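Lamrani Collection of Travel and Working Textiles
Gallery 4: Pockets, Pouches and Belts

The Lamrani Collection holds 200 items of clothing and carried goods, given to the Clitstead Museum of Everyday Dress by the family of Mounir Amrani, outfitter. The present gallery covers the smaller pieces: belts, pouches, wallets and covers made to be worn on the body or packed inside a larger bag. A selection of 60 is on view in the Sturnden Room until the end of July. The remainder may be consulted in the study store by appointment.

Entries give the material where it has been confirmed, the type of closure, and a short note on condition or use. Pieces whose material has not been tested are listed by color and form only. Measurements and accession papers are held in the printed handlist, compiled by Austra Krūmiņa and available at the front desk.

Closures

The collection is strongest in closures. Mr. Amrani kept pieces that came back to his shop for repair and were never claimed, and in most of these the fault lay in the zipper, the snap or the buckle. Visitors who sew will find the undersides as instructive as the fronts, and several cases have been fitted with mirrors for that reason.

Leather coin pouch, drawstring
Brown calf, with a replacement cord in waxed cotton. The eyelets are original. Two have pulled through and were backed with scrap leather in the shop.

Canvas money belt
Undyed cotton canvas with a brass buckle. The inner pocket was resewn at least once, in a thread that does not match. Shown open so that both rows of stitching can be read.

Document wallet
Green oilcloth, folding in three. The snap carries the mark of the Prodik works, which supplied fittings to the shop for many years.

Tool roll
Cotton drill, tied with tape. Nine pockets of unequal width, the widest showing wear at the base. Given with its contents, which are displayed in the case opposite.

Child's shoulder purse
Red felt with a wooden toggle. The strap was lengthened twice, and the joins remain visible — a common alteration in pieces passed from one child to the next.

Soft Pieces

Soft goods present a particular difficulty for display. A belt or pouch without a frame will not hold its own shape, and padding can give it a fullness it never had in use. On the advice of Taha Kettani, textile conservator, the unstructured pieces are laid flat, with the closure toward the visitor. They are turned every 100 days so that no fold is left to set.

Black zippered piece
A long, flat rectangular piece in dark, matte fabric, similar in outline to a running waist belt. The zipper follows the lower half toward the right end, where it finishes in a small pull. A small white mark is printed near the left end. 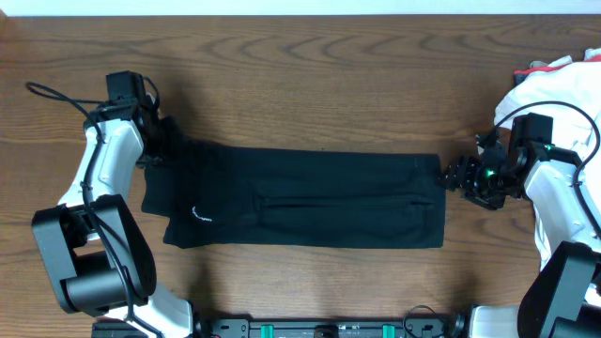 The soft pieces were the last to be cataloged, and a number of them still have provisional entries. Where a printed mark has not been read with certainty, the handlist records its color and position and makes no attribution. Readers who recognize a maker are invited to write to the registrar, Mahmoud Salem, quoting the handlist number.

Eyeglass sleeve
Gray flannel, unlined and open at one end. The side seam was closed by hand with small, even stitches.

Knitted phone cover
Blue wool with a single button. The youngest piece in the gallery, added at the request of the donor's family.

Handlist no. 111, pouch of uncertain use
Linen, with a flap and no fastening. Proposals have included a needle case and a seed packet — the museum has adopted neither.

Visiting and Reproduction

The Sturnden Room is open from 10 a.m. to 4 p.m. Lighting is kept low, and flash photography is not permitted. Large-print copies of the entries are available at the desk. Groups wishing to handle duplicate pieces should apply in writing to Taha Tahiri, education officer, and state the size of the group and the ages of those attending.

Requests to reproduce photographs from this gallery should be addressed to the registrar. Please credit the Lamrani Collection, Clitstead Museum of Everyday Dress.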